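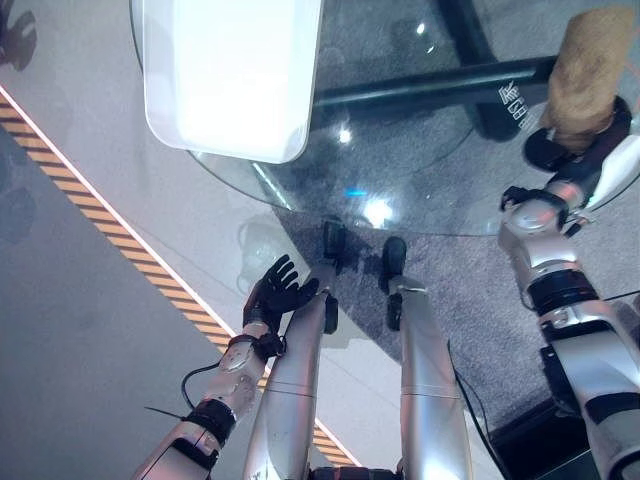
Goketti is looking for design team members

Goketti is a rubber stamp and paper craft company with a challenge blog attached, or possibly the other way around. We are adding people to the blog's design team for a six-month term starting in September. If your card stock is sorted by shade and your bills are not sorted at all, please read on.

What the job is

Every two weeks we put up a new challenge (a theme, a sketch, a color combination that somebody will complain about). Each team member makes one project for it using at least one Goketti stamp set, photographs it, and sends it to us with a short write-up. You also post it on your own blog with a link back to ours, and you leave comments on the entries from our readers. Real comments, please. "Gorgeous, hun" is a fine thing to say to a friend, but a person who spent an evening coloring a hedgehog's individual spines deserves to have the spines mentioned.

Most of what we show is cards. We would like more of the other stuff: tags, mini albums, boxes, altered tins, whatever you did to that poor wooden tray. Clean and simple makers are very welcome, as we currently have several people who cannot leave a corner without a flower on it.

What you get

A welcome box of stamps and dies of your choosing, up to 200 dollars at shop prices. After that, a new release package every other month. A discount code for your own orders, which you will swear you're not going to use. Your name and blog link in our sidebar, where 400 or so regular players will see it.

There is no paycheck. We would rather say so in plain words than call it "an exciting exposure opportunity." The exception is the tutorial spot, described below.

The tutorial spot

One person on the team will also write a monthly step-by-step tutorial, and this one is paid, by the piece. We need somebody who can explain a gatefold without making the reader cry. If you've written instructions before, send a link. If your instructions have ever included the phrase "then just assemble," maybe sit this one out.

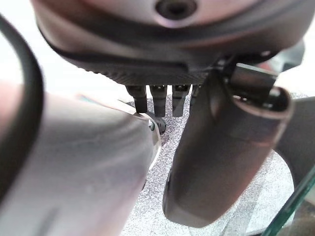

Deadlines are the part where we get stern. Projects are due five days before the challenge opens, by 9 p.m. Eastern. Life happens, and a quick email is all we ask. What we can't work with is silence followed by a blurry photo of a card on a bedspread at midnight — yes, we have received it, more than once.

Who can apply

You need to be 19 or older, with a blog or public gallery that you've posted to in the last couple of months. It doesn't have to be fancy. Members in the US and Canada get the box by mail. Everybody else is welcome too, and will get digital stamps from our sister shop, Zurnelura, to the same value. Being on other teams is fine as long as the total leaves you time to sleep.

How to apply

Email us through the contact form on the Goketti blog with "Design Team" in the subject line, and include:

Your name, country, and blog or gallery link
Three projects you're proud of, at least one that isn't a card
Which teams you're on now, if any
A few lines on how you work and what you like to make
Whether you want to be considered for the tutorial spot

You don't have to own any of our stamps to apply, and buying some will not help your chances, although the shop would never stop you.

Applications close at noon Eastern on the last day of August. Everyone gets an answer, including the people we turn down, usually within two weeks. Current team members who want to stay on need to fill out the form as well. Yes, you too.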